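January, late afternoon

Another session of sorting out the oddments bins, which I had been putting off since Bastien Royer kindly reminded me (twice!) that the Molter shelf had become a place where things go to be forgotten. Fair enough. I put the kettle on, fetched the old Hernum list and started again from entry 137.
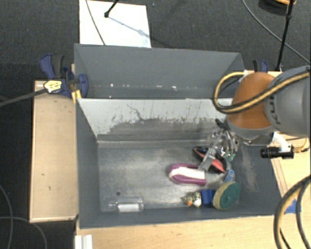

I still think the brushes and scrubbers ought to be kept apart from the toys, though I can see the case for a good mixture – the blue block sits happily next to nearly anything. The clear bottle stays in for now. I have pencilled it in as 89, as the old 89 went over to Ostance and never came home.

The bin floor is getting rather scuffed, poor thing, but it will do us a while yet. Bastien, if you read this before I see you, please leave the purple one where it is until I've found its line on the list.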